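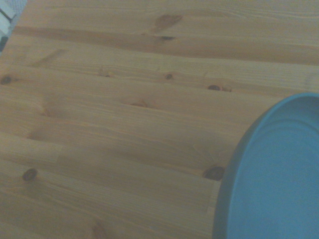
How do I get a pine table ready for oil when it has old wax on it?

I have a secondhand pine table, no stain on it as far as I can tell, and the previous owner said it was waxed every so often. I want to switch to a hardwax oil (I bought a small can of Vedero matte). I've read that oil won't go over wax. Do I have to sand the whole thing down to bare wood, or is there a way to get the wax off first? I have a random orbital sander but I'm not very experienced with it. The table gets used for meals every day and I can put it out of service for a few days in June but not much longer than that.

Tedard

Take the wax off with mineral spirits before you do any sanding. If you sand first, the heat of the sander softens the wax, clogs the paper and pushes some of it into the grain.

Pour a little on a section, rub it along the grain with a gray synthetic pad, and wipe it up with a clean rag while it is still wet. Turn the rag often. Work in sections you can reach without leaning on the table. Then go over the whole top again with fresh rags. When a white rag comes up clean, you are done with that part. Open the windows, wear gloves, and lay the used rags flat outside to dry before they go in the trash.

Leave it overnight. In the morning, sprinkle a few drops of water on it. If they bead up, there is still wax there and you need another round. If they soak in and darken the wood, you can sand. 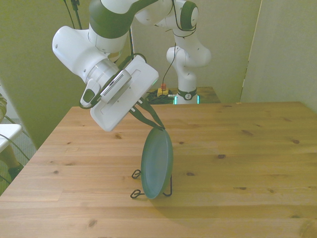 For the sanding itself, start at 80 grit only if there are deep scratches. Otherwise 120 is enough to start with, then 150, and stop there. Pine sanded too fine gets polished and the oil can't get in, so you end up with a patchy top that still marks easily. Keep the sander moving and let its own weight do the work - pine is soft and you will make dips in it if you push. Vacuum between grits. Do the last pass by hand with the grain to take out the swirl marks.

Knots are a separate problem. They can bleed resin, and oil dries slowly over them. Wipe them with denatured alcohol right before the first coat and put the oil on very thin there. If one stays tacky after a day, wipe it again and leave it alone.

Two thin coats, at least 8 hours apart, more if the room is cool. Buff off everything that hasn't soaked in. Most of the complaints I see about sticky tables come from people who left it sitting on the surface.

You can eat at it carefully after a couple of days, but read the can for full cure. Keep wet cups and hot dishes off it until then.

Yang

I did mine without any solvent, just a card scraper. It took most of an evening and the scraper needed a new burr more times than I expected, but there was no smell and very little dust. On pine you have to keep it really sharp or it tears around the knots. Then a light sanding at 150.

One thing to add, do the underside too, or at least give it one coat. Mine cupped a little the first winter and I think that was why. It might have been the radiator.

Cliditz

I would just wax it again. It's already waxed, it's easy to touch up, and a can of paste wax costs less than the sandpaper. You get water rings but you get those with oil as well.

If you do sand, check for veneer first. Look at the end of the board and see whether the grain on top carries on down through it. I went through a veneer once on a sideboard and there's no fixing that.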